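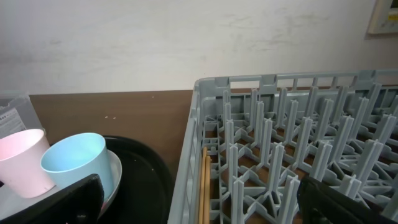
Fig. 4. Grey rack beside the wall.

Section 4: Setting up the Nelley rinse unit

Right, if you've got this far then the Nelley is out of its crate and standing on its own feet, and the worst of the lifting is behind you. I wrote these notes after fitting mine at the hall kitchen in Iltham, and I've added bits whenever I found the printed leaflet from Bautista left me guessing (which was often, bless them).

Before you start

You'll want a spirit level, an adjustable spanner, a bucket, an old towel and a torch. Keep the bag of small parts shut until step 3. The fibre washers are tiny and they roll.

Check the space. The unit is 600 mm wide and it needs 200 mm clear behind it for the hoses. I tried to get away with less and ended up with a kinked drain hose and a very wet pair of shoes!

CAUTION: Switch off at the wall and turn off the water at the stopcock before you touch any of the pipework.

Levelling

1. Push the unit to where it's going to live and lay the spirit level across the top, front to back.

2. Wind the feet up or down with the spanner. Do the back ones first - they're a pain to reach once the hoses are on. Then turn the level sideways and go round again. Mine took two goes and a fair bit of muttering.

Note: The front right foot has a lock nut and the others don't. I've no idea why. Tighten it when you're happy.

Connecting the water

3. Find the inlet hose (the one with the blue collar) and pop a fibre washer into each end.

4. Screw one end to the unit and the other to your cold tap by hand, then give each a quarter turn with the spanner. Please don't lean on it. The thread on the unit side is plastic.

5. Hook the drain hose over the standpipe and fasten it with the clip. The top of the loop should sit higher than the water line marked on the side of the unit.

6. Open the stopcock slowly and go over both joints with the torch. If you see a drip, turn the water off, undo that end, reseat the washer and try again.

First run

7. Switch on at the wall. The green lamp should come on and stay on. If it flashes, the door isn't shut properly, so give it a firm push at the bottom corner.

8. Run it empty on setting 2. It'll gurgle and clunk a bit at the start, and mine smelt of new rubber for a week or so.

9. When it stops, open the door and leave it open for a while. Lift out the filter and rinse it under the tap. You may well find little curls of plastic in there from the factory.

CAUTION: The inside is very hot straight after a run. Let it cool before you reach in for the filter.

10. Put the filter back with the arrow pointing to the rear, and turn until it clicks.

Loading comes next, in section 5. If you've bought the Jerkness softener to go with it, do section 6 first and come back, as you'll have to take the inlet hose off again (sorry!).

Notes last changed 19/04/2003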